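Budgeting for Your First Set of Hand-Held Grippers

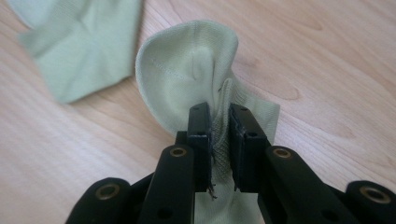

Pinching a fold in a pale green sock, with a second one on the table.

Socks are a great first job! They're cheap, they're floppy, and they'll show you quickly which parts of your shopping list you got wrong. We planned our setup at Flilinbridge with a ceiling of $1000, and I'd happily do it the same way again.

1. Write down the task before you open a single catalog. Ours said "pick up, fold and pair thin socks on a table." That one line ruled out the wide, heavy jaws Wai-kit Tsang had his eye on (sorry, Wai-kit).

2. Price the gripper and its spares together. We paid $386 for a hand-held unit from Berniler, plus $22 for a second pair of fingertips. Buy the spares on day one, because shipping them later costs more than the part.

3. Ask for two quotes. Liao came back at $1182 for a similar kit with a case and a charger, a lovely package but over our limit.

4. Leave money for the dull stuff: a table at a comfortable height, a good lamp, storage, and a big bag of socks in several colors and knits.

5. Book a trial in February or whenever your budget opens, and fold for a full morning. Ka-ming Hsueh keeps a sheet of every slip and snag, and we go through it before ordering a second unit.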